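Small Tables, Quiet Tables
Speaker notes, Roksolana Marchuk, evening talk for the Durnine furniture group 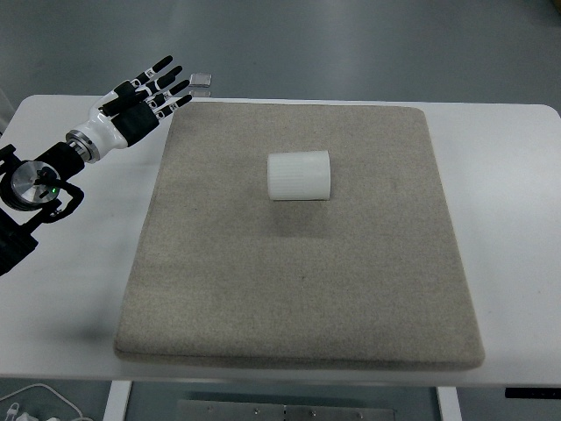 My subject tonight is the top of the table, the part we touch every day and think of very little. I will speak for 12 minutes and then we can have questions. When I began to work with tables at Jomel, I looked only at the legs and the joints, and I was wrong in this. Please look at the white top on the screen: it is matte, the corners are rounded, and the gray smudges are easy to find, mostly near the lower left. In the middle there is a large square pad, grayish-beige, felt or something like carpet. Such a pad changes how a table is used, and I want to stay with it for a while.

(Pause. Let people look.)

First point, sound. A cup put down on a hard top makes a noise that goes through the whole room. On thick fabric it is almost silent. I have tried this at home with 7 different cloths, and the thin ones did very little.

Second point, marks. White and matte is a difficult choice. I like it, but it keeps every touch of the hand. Gunnel Öberg taught me to clean it with warm water and a little dish soap, then a dry cloth at once. No scouring powder, please.

(Show the two samples from Negri. Pass them around, ask Remzi to bring them back to the front.)

Third point, the size of the pad. I prefer to leave a free border on all four sides – you need somewhere to put a glass or a pen. If the pad goes to the edge, it catches on the sleeves and moves.

Small story if there is time: the first pad I cut for Svitlana Levchenko was too short on one side, and she used it for 2 years and did not complain.

Questions. If somebody asks about glue, say that I do not use it and that Volodymyr can explain the non-slip net after the break.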